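How to Wash a Quilted Bedspread at Home Without Ruining It

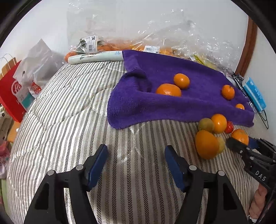

Skotness Housing Cooperative, Laundry and Linens Group

Most advice on washing quilts comes from people who sell something to wash them with. Our group has tried a fair amount of it in the Skovdale building laundry room, and a lot of it made no difference that we could see. What follows is the short version that we still use.

Before you start

Read the care label. If it says dry clean only, this page can't help you. If there is no label, assume cotton with polyester filling and stay on the cool side.

Go over the seams with your fingers. A loose thread an inch long will be a foot long after the spin. Sew it down first. Any plain running stitch will do, and you don't need quilting thread, whatever the shop says.

Test the dark colors. Wet a white rag, press it on the darkest part for a minute and look at the rag. If color comes off, wash the quilt alone in cold water. Color catcher sheets are supposed to fix this. Ours came out gray every time, including the time we ran one with nothing but white sheets, so draw your own conclusions.

Washing

1. Use a machine the quilt fits in with room to move. If you have to push it down with your knee, it's too small. The big front loader in Skovdale takes a double. The top loaders don't, even though the sticker on the lid claims they do.

2. Put in half the detergent the bottle tells you to. The cap lines are drawn by the people who sell the bottle.

3. Pick the gentle cycle, cold or barely warm. Skip fabric softener. It leaves a coating, and towels washed with it stop soaking up water.

4. Set the spin to 700. Faster gets more water out, but it also packs the filling into the corners.

5. Run a second rinse. This is the one extra step we'd defend to anyone.

Drying

Low heat, and stop every 19 minutes to pull the quilt out, shake it and turn it over. Tennis balls in the drum are the classic tip. We tried with and without and couldn't tell the two apart, except for the noise.

If you dry it on a line, fold it over two lines so the weight is shared. Wet filling is heavy and one line will stretch the middle.

Puckers along the stitching are normal after a wash. Steam may relax them a little. Don't iron flat over the filling.

How often

Twice a year is plenty if you use a top sheet. We do ours in April and again in the fall. Anyone who tells you monthly has a laundromat.

Page last checked 8 Sep 2026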